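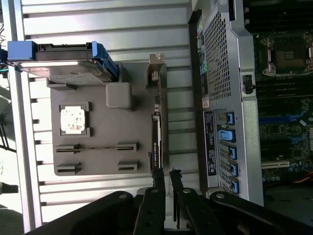 3. Montar a banca na feira

Chegue cedo! Eu conto sempre 20 minutos só para abrir a tenda Domurex, e sozinha demoro mais (as pernas de trás são teimosas). Abra primeiro a estrutura, depois estique a lona e só no fim suba as pernas até ao furo 7.

4. Prenda um peso em cada perna antes de pendurar seja o que for.

Atenção: com vento forte, baixe logo a lona — já vi uma voar na feira de Lilbridge.
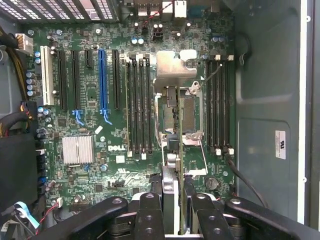
Posso deixar a tenda montada de um dia para o outro?
Só se a feira tiver vigilância noturna. Mesmo assim, eu tiro a lona e levo os postais e as gravuras comigo.

5. Encaixe o expositor Bisgaard à frente, com as peças pequenas à altura dos olhos.

Nota: guarde 11 molas de reserva na caixa dos trocos, fazem sempre falta!
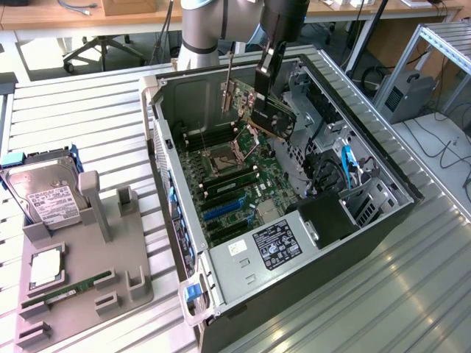 Fig. 3 — Torre aberta, com a placa gráfica por cima da placa-mãe.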